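Grokdale Folding Set - read me first

Last updated 2021-08-25

Hi, and thanks for downloading this! Grokdale is a set of cloth folding demonstrations, all done by hand with a pair of hand-held grippers, one per hand. I put it together because I wanted something to train a folding policy on and got tired of steering two arms by remote control just to get one sleeve flat. (We did that in January. My shoulders remember.)

What's in it

There are 2000 demonstrations in the full download and 1000 in the small one, which is what I'd grab first if you just want to see whether your loader works. Each demonstration is one piece of clothing, from a crumpled or half-folded start to wherever the person decided it was done. You get the head view, the two gripper views, the gripper poses and how far open the fingers were at each step. Everything runs at 30 frames per second and the streams are already lined up, so please don't line them up again - one person did and wrote me a very sad email.

There are 14 garment types, listed in garments.txt. Shirts and trousers make up most of it. Socks are in there too, but I'd treat them as a bonus, the pairs get mixed up and the labels aren't great.

How the demonstrations were done

You hold a gripper in each hand, set both of them down near the cloth, wait for the start tone and go. The one thing I kept telling people was to slow down on the pinch. Our hands are so good at cloth that we grab a whole bunch of layers at once and sort it out with a little wiggle, and a robot copying that wiggle makes a mess. So press the finger down onto the fabric first, then close, then lift. If you came away with too many layers, put it back down and try again. I left those retries in! They're tagged "regrasp" and I think they're the best part of the set. 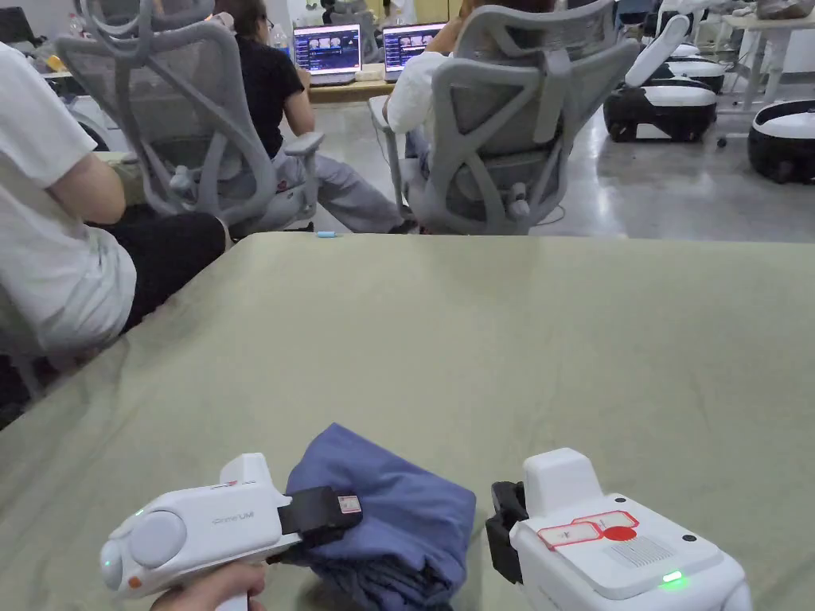

Iwona Zalewska wrote back after the first release that the retries had hurt her numbers until she gave them their own weight in training, and that she would rather have a flag for how many layers were picked up than another batch of demonstrations. Fair point. I've started on the flag, it's in the column called layers, and it's blank for anything I haven't gone through yet. Blank means unknown, so don't read it as zero.

Splits

Train and test are split by garment, so a shirt that shows up in train never shows up in test. If you want the easier split by session, use split_session.csv. Just say which one you used when you share results, they come out very different.

Known problems

The left and right gripper streams are swapped in a handful of the early sessions. They're listed in swapped.txt and the loader fixes them if you leave fix_swaps on.

Pose tracking drifts when a gripper gets buried under a big towel. I cut the worst ones and kept the rest.

People in the background come and go. I wouldn't use this set for anything about people, and please don't try to work out who they are.

Using it

Unpack the archive, point the loader at the top folder and run check.py before anything else. It takes a few minutes and tells you which files didn't make it. The Verier converter works on the small download, but I haven't tried it on the full one. If you get it running, send me your settings and I'll add them to the notes folder.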